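# Robots at the Mistton kitchen: your questions answered

*Updated October 2024*

Since we put the first robot station into the Mistton kitchen in September, the questions have been coming in thick and fast - on the board by the lockers, at handover, and quite a few shouted across the canteen. Keep them coming! These are the ones we get most, for everyone at Bekus who preps, packs, plates or washes up.

## What are the robots going to do?

Plating and portioning, to start with. Picking up a piece of fruit, setting it on a plate, moving the plate along. If you have worked the fruit line you know how many times a shift your hand makes that one movement, and you know what your wrist says about it by the end of the week.

## How many are there?

We have 2 stations, both at Mistton. Cairns stays as it is until the new floor goes in there, and we'll put up a separate page before anything changes on that site.

## Why hands? Wouldn't a sucker or a scoop be simpler?

For a tray of identical tubs, yes, and we already have a machine for that. Fruit is another matter. Lemons come in all sizes, they roll, and the skin is bumpy enough that a suction cup often loses its grip. A hand with proper fingers and a thumb can come at a lemon from above and below and hold it steady on the plate without squashing it.

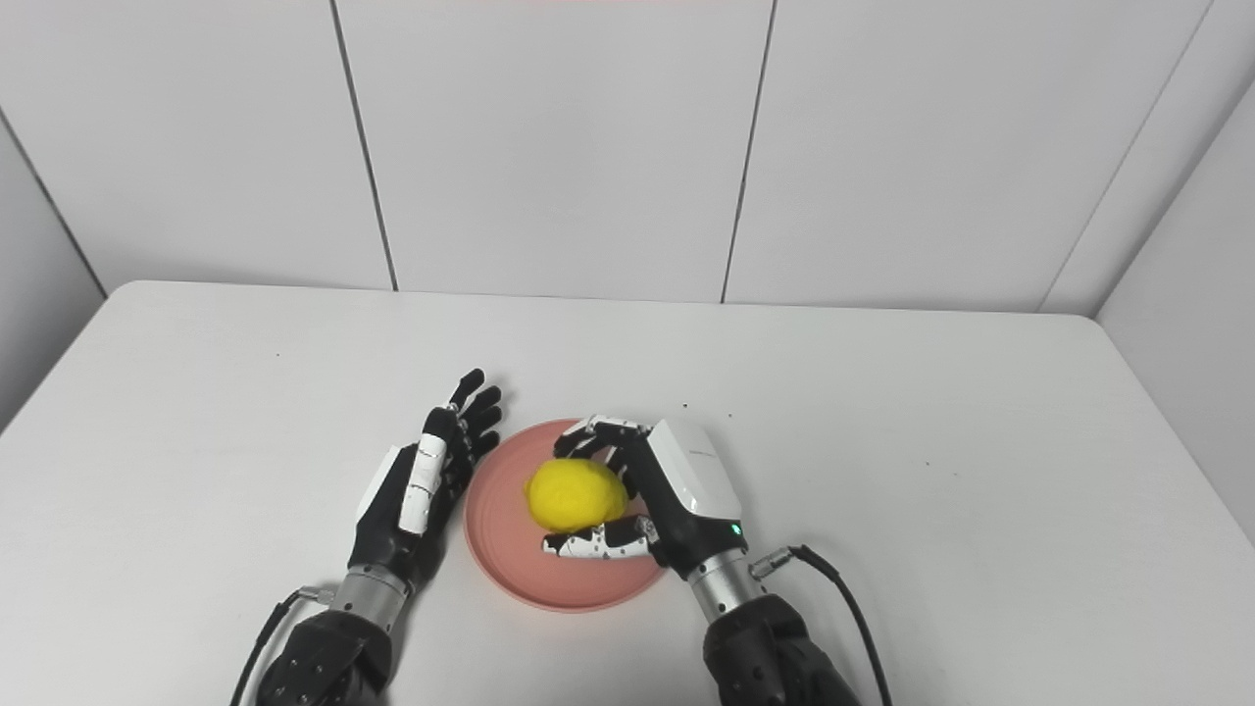
It also means we can keep our own plates and our own benches. The earlier quote we had would have meant ripping out half the line and buying special trays, and none of us fancied that. With hands, the work stays set out in a way that a person can step in and do it too, and on busy days you will.

## Am I going to lose my job?

No. Everybody on the fruit line has a place on the new rota, on the same contract and the same hours. What does change is the mix of work. There will be less plating by hand, and more checking, setting up, sorting the awkward fruit and looking after the stations. Some of you have said you'll miss the line because it's where the chat happens. We've heard that, and the checking bench has been put close enough to the packers that you can still talk.

## Do I need to be good with computers?

Not a bit. The training is hands-on and takes place on shift, on full pay. You'll learn how to start and stop a station, how to clean down, and what to do when it drops something (it will drop something). One of our best operators so far had never used anything more complicated than the dishwasher, and she now spots a bad grip before the rest of us have looked up.

## Who teaches it a new job?

You do, and this is the bit I get excited about! The team at Rolamgate, who set up the stations, can get the fingers moving, but they have never plated breakfast for a full canteen. They need to know which way round you turn a lemon, how hard you press, when you'd bin it. For the lemon task we recorded 356 tries, and the ones that helped most came after the early shift told us we'd been reaching from the wrong side.

If you'd like to join a teaching session, put your name on the sheet by the lockers. It counts as normal paid time.

## Is it faster than us?

No, and by a good margin. An experienced pair of hands on the line does 300 plates in the time the station does 200. It doesn't get sore, though, and it doesn't mind starting before the heating comes on.

## Is it safe to stand next to?

Stay behind the yellow floor line while a station is running. If you need to reach in, press stop first and wait for the arms to settle. Please don't hang cloths or aprons on the cables, and don't move them out of your way while it's working.

## What happens when it gets something wrong?

Press stop, clear the plate, and make a note on the pad. A dropped lemon is never marked against the person on shift. The notes go to Rolamgate every fortnight and we read them out at the team meeting as well.

## Can I say no?

You can say no to operating a station. Have a word with your shift lead and we'll find you a spot on packing or prep, with no change to your pay.

## Can it peel potatoes?

By far the most popular question. Not yet!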